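Qusai Salameh : « Un procès politique, cela se lit d'abord dans les notes de bas de page »

27 juin 2020

Il nous avait prévenus qu'il parlerait longtemps, et il a tenu parole. Qusai Salameh nous reçoit dans la petite pièce de Jeletthorpe où il range, depuis des années, tout ce que les tribunaux d'exception laissent derrière eux : des copies de jugements, des listes de détenus, des lettres de familles pliées en quatre. Le thé est déjà servi, très sucré, et il s'excuse du désordre avant même que nous ayons retiré nos manteaux.

Notre hôte a suivi pendant neuf ans l'affaire Obeidat, du nom de cet ancien gouverneur condamné avec quatorze de ses proches collaborateurs pour « atteinte à la continuité de l'État ». Une formule dont il se méfie encore. « J'ai cherché cette expression dans le code pénal, je l'ai cherchée vraiment, le soir, avec mes lunettes et mon crayon. Elle n'y est pas. Elle apparaît pour la première fois dans l'acte d'accusation, et ensuite tout le monde l'emploie comme si elle avait toujours existé. »

Le jugement fait 691 pages. Il les a lues deux fois, la seconde à voix haute, pour sa femme, qui a fini par s'endormir du côté de la page 200 (il le raconte avec beaucoup de tendresse). Ce qui l'a frappé, c'est la place minuscule accordée aux motifs. « On vous donne les peines, on vous donne les noms, on vous donne la composition de la chambre, et puis pour savoir pourquoi, il faut descendre tout en bas, dans les notes, là où les caractères sont si petits que l'on croirait que le greffier avait honte. »

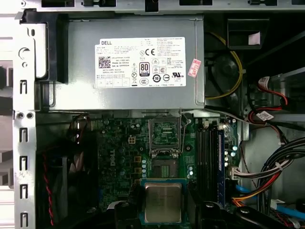

Selon Maître Dondetti, que nous avons jointe par téléphone, cette lecture est un peu sévère : les magistrats auraient rédigé dans l'urgence, sous la pression d'un calendrier qu'ils n'avaient pas choisi, et les motifs complets devaient suivre dans un document séparé. Elle reconnaît volontiers que ce document, elle l'attend toujours.

Quand nous lui rapportons le propos, Qusai Salameh hoche la tête sans se fâcher. Il aime bien qu'on le contredise, dit-il, à condition qu'on ait ouvert le dossier. « Maître Dondetti l'a ouvert, et même bien avant moi. Nous ne sommes pas d'accord sur l'intention, mais sur le résultat, écoutez, nous pourrions signer la même lettre. Un homme de soixante ans est en prison et il ne sait pas exactement de quoi on l'a reconnu coupable. »

Il se lève pour chercher une chemise cartonnée, revient avec la mauvaise, repart. Nous en profitons pour reprendre du thé. À son retour, il a retrouvé le fil tout seul et nous parle des collaborateurs, ceux dont la presse n'a presque rien dit. Un chauffeur, deux secrétaires, un chargé de l'irrigation. « L'irrigation ! Vous imaginez ? Il s'occupait des vannes et des petits canaux. Il avait signé le registre de présence d'une réunion – il avait signé parce qu'on lui avait tendu le registre, comme on le fait tous. » L'homme a pris la même peine que les conseillers politiques.
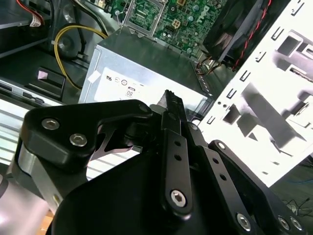 Une lectrice de notre précédent numéro, Uvness, nous écrivait justement qu'il fallait cesser de parler de l'ancien gouverneur comme d'un saint, que son administration avait elle aussi fait taire des journaux, et que les familles de ces journalistes-là attendaient qu'on les reçoive autour d'une table.

« Elle a raison, et il faut l'imprimer », répond-il aussitôt. Il n'a jamais voté pour Obeidat et il ne compte pas s'y mettre. Il se souvient d'une conférence de presse où le gouverneur avait fait couper les micros, et de sa propre colère en rentrant chez lui à pied. « Mais le droit à un jugement motivé, on ne le réserve pas aux gens que l'on aime bien. Sinon, dans dix ans, on recommence avec les autres, et dans vingt ans encore avec les premiers. J'ai l'âge d'avoir vu un tour complet. » 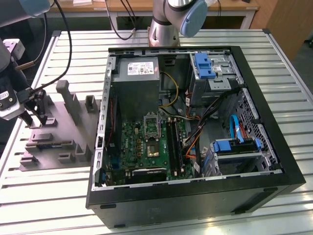 Nous lui demandons ce qu'il attend de l'appel, dont l'ouverture est annoncée avant la fin du mois de juin. Il hésite, regarde par la fenêtre, parle un moment de son jardin. Puis il revient à l'affaire par un détour dont il a le secret : une audience à laquelle il avait assisté jeune homme, debout, au fond, et où le président avait pris le temps de lire chaque motif en entier, pendant tout un après-midi. « C'était ennuyeux à mourir, et l'accusé a été condamné quand même. Seulement sa mère, en sortant, savait quoi répondre aux voisins. »

Il voudrait la même chose pour les familles d'aujourd'hui, y compris pour celle du chargé de l'irrigation, à qui il téléphone chaque semaine. Il espère aussi que les audiences seront publiques, et que l'on y laissera entrer les carnets, à défaut des appareils.

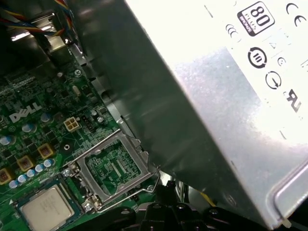

Intérieur d'un ordinateur de bureau ouvert, côté alimentation.

Avant de nous raccompagner, il tient à nous confier une copie des notes de bas de page, rien que les notes, agrafées à part. Il les a recopiées à la main, en plus gros. Nous promettons de les rendre, il dit que ce n'est pas pressé, et la conversation repart dans l'escalier, sur la question des remises de peine, qu'il faudra bien traiter une autre fois.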